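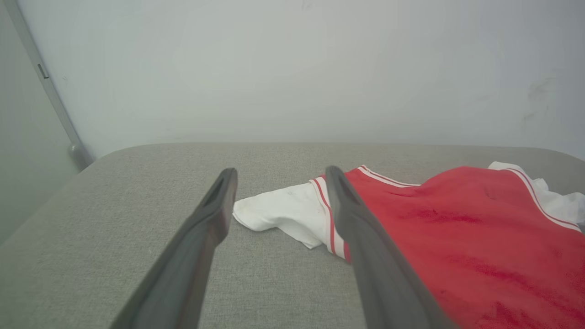
Notes from the Teaching Bench

The laundry project has reached 138 usable demonstrations, and I have personally contributed enough of them that I now reach for my own socks with two fingers.

For readers who skipped the December newsletter: Cullel is our attempt to get an arm to pick a piece of clothing off a soft seat and put it somewhere more dignified. We teach it by remote control. One person sits at the desk with the leader handles, squeezes and twists, and the arm across the room does the same thing a fraction of a second later with considerably less grace. Everything gets recorded, the wrist view included, and the recordings go to training overnight. In the morning we find out what we taught it, which is seldom what we had in mind.

The first batch was a disaster of consistency. Ruan Masilela did nearly all the driving, and Ruan is very good. He comes in low, closes on a fold, lifts straight up, done. The policy trained on Ruan's episodes was also very good, provided the clothes were lying exactly the way Ruan liked them. Turn a sleeve over and the arm would descend with enormous confidence and pinch the upholstery. It then tried to lift the seat. We have a recording of this that has been watched more often than any of our talks.

So the second batch was opened to everybody, including people from Abbasi who had only come up to borrow the label printer. The quality dropped at once and the results improved, to Ruan's lasting irritation. People who drive badly miss, back off, and try again from another side, and apparently a robot needs to see some of that. We used to delete the misses. Now we keep them if the driver recovers, and throw them out if the driver swears and hits the reset pedal.

A few things we have learned about driving cloth, set down for whoever takes the next shifts:

Red on gray is easy to find, and white on gray is harder. A garment with both colors on it gets treated as two garments by about half of our new drivers, who go for the white bit, get a surprise, and drag the whole thing along with it. Look at the trim before you commit. If a stripe runs from one color into the other, you are dealing with one item.

Open the fingers wide on the approach. Everyone wants to come in nearly closed, as you would with tweezers, and then there is no room to gather a fold. You can always close later.

Slow down over the cushion. The handles give you no sense of touch at all, so the first sign that you have hit the padding is a groan from the wrist motor. Watch the wrist feed for the last stretch and ignore the overhead one, which flatters you.

Don't tidy first. I know. A rumpled shirt next to a crumpled cloth is upsetting to look at, and several of you have been smoothing things out by hand before pressing record. The arm will not have you there to do that. Toss the item, leave it how it lands, and start.

Episodes are capped at 600 frames. If you are still chasing a sleeve when the buzzer goes, that one is lost and you may as well get a coffee. Best run so far without a lost episode is 9, held by a visitor from Otard who had never touched the handles before and has since declined to come back and defend the title.

As for how well it all works: on seats it has seen, the arm gets hold of the clothing most of the time on the first or second go. On the chair from the front office it became fascinated by a seam. Folding is a long way off, and I would ask people to stop asking me about folding in the elevator.

There are 2 handle sets now that the Trurkarow one is back from repair, though only one of them will be connected to the arm on any given shift. The spare has a stiff left trigger and should be used for practice only. Sign up on the sheet by the bench, write your initials on your batch, and please take your own clothes home afterward. The bin is full again and some of it has been in there longer than the project.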